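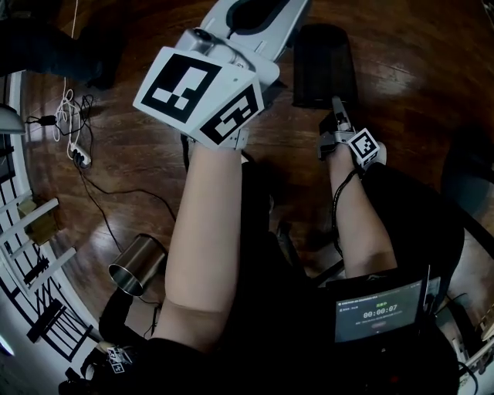 Billbridge should stop playing friendlies three days before league games

By Percy Marulanda
October 23, 2025

Billbridge lost 2-0 at Gethin and the manager, Danica Vukadinović, said afterward that her players looked tired. They did. Most of the starting eleven had played an hour or more of a friendly against Terley three days earlier, on a heavy field, in a match that counted for nothing.

I have followed this club for a long time and I don't remember a season with so many extra games in it. There was the tour in June, which took in four towns and a lot of bus rides. There was a sponsor's match for Mirutell, then the charity match, then Terley. Each one had a decent case behind it. Put together, they amount to a second schedule laid on top of the first, and the squad isn't big enough to play both.

The club's defense is money. The Terley game drew 2,310 people, a better crowd than two of our home league games this season, and the club kept the gate. I don't dismiss that. Billbridge has a stadium lease to pay and no rich owner. But the same club is one place above the relegation spots, and dropping a division would cost far more than a few friendlies bring in. Visiting fans from Gethin and Terley fill an end of the ground. The teams in the division below travel with a couple of minibuses.

Look at how the Gethin game went. Billbridge was the better side until halftime. Yurani Cabrera had a header kicked off the line and should have had a penalty when she was pulled back by the shirt. After the break the midfield stopped getting to second balls. Both goals came from the same side, where Cadi Landeg was left to deal with two runners because the player in front of her hadn't tracked back. Landeg took most of the blame in the stands, which was unfair. She had played the full 90 minutes against Terley, as she has played nearly everything this year.

There is an argument that friendlies give the younger players minutes. That would be a good argument if the younger players got them. Against Terley, the bench was used for the last quarter of an hour. Beathag Paterson, who is 19 and the best passer in the reserves, came on with six minutes left. She has 36 minutes of first-team soccer this season in all competitions. Landeg played more than that in the first half at Gethin.

I understand why it happens. A sponsor that pays for a match wants to see the names on the posters, and so do people buying tickets. A manager whose job is under pressure doesn't want to lose at home to a neighbor, even in a friendly. So the regulars play, and then they play again.

The fix isn't complicated. No friendly inside five days of a league match. If one has to be played, no more than four regular starters in it, and the club should say so when the tickets go on sale. Some people will stay home. I would still buy one, and I think plenty of others would if the price came down a little and they knew they were going to see Paterson for an hour.

The club should also be straight with the players about the June tour. Several of them came back with less than two weeks off before preseason training began. If another tour is planned for next summer, it ought to be shorter, with at least a month of rest after it.

Another friendly is penciled in for next month, again three days before a league game, this time at home to the team directly below us in the table. Tickets haven't gone on sale yet. It can still be moved, and the club should move it.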